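Laundry at Tolley: the basket gallery

We moved the washing out of the bathroom at Tolley in August. The old hamper stood behind the door, took two people to get down the stairs when it was full, and had lost its lid. Now there is a small basket that goes from room to room and gets emptied more often. These are pictures of it in use in the living room, with a few notes for anyone thinking of doing the same.

Red things go in a wash of their own in this house. It makes for small loads, but we lost a set of pillowcases to a new red top last winter and have kept to it ever since.
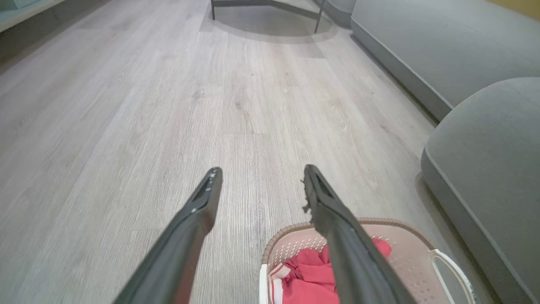 Palacios wrote in to say that a separate red wash is a waste of water once the clothes have been through the machine a few times, and that a cool wash with the darks does no harm. Fair enough for old clothes. We still keep anything with white in it away from the darks, and we turn printed tops inside out before they go in.

The floor was one of the reasons for going small. A heavy hamper gets dragged, and dragging marks the boards. A light basket gets picked up.

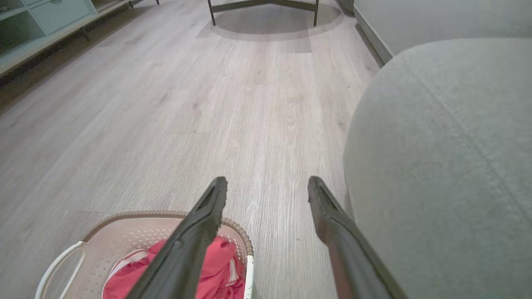 We looked at two other types before settling on plastic. The canvas bag from Drondum folds flat but falls over as soon as there is less than half a load in it, and the wire one caught on knitwear. Small holes in the sides let the air through and are too fine for a button to get stuck in. The woven band round the rim makes it look a little less like something from a utility room, and it does need a brush now and then to get the fluff out. Wipe the rest with a damp cloth.

Where to put it took longer to decide. By the door it was in the way, and in the hall it got used for post. Beside the sofa is best for the evening, as that is where jumpers and socks come off.

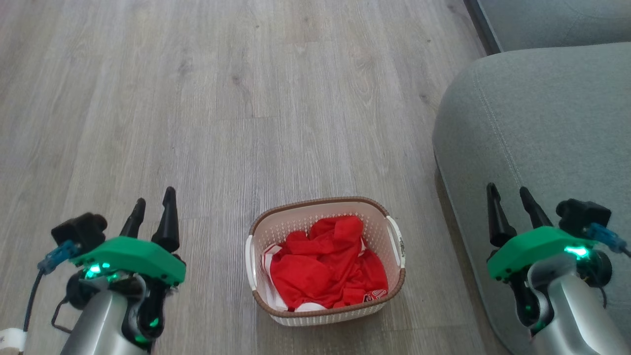

It does mean that the basket has to be moved before the floor is swept, so we sweep on wash days when it is already upstairs. Everything is sorted at the machine and pockets are checked there as well. The basket then waits on the landing until the clothes are dry and comes back down with them folded in it.

Next gallery: the airing cupboard at Fedilel, with new shelves.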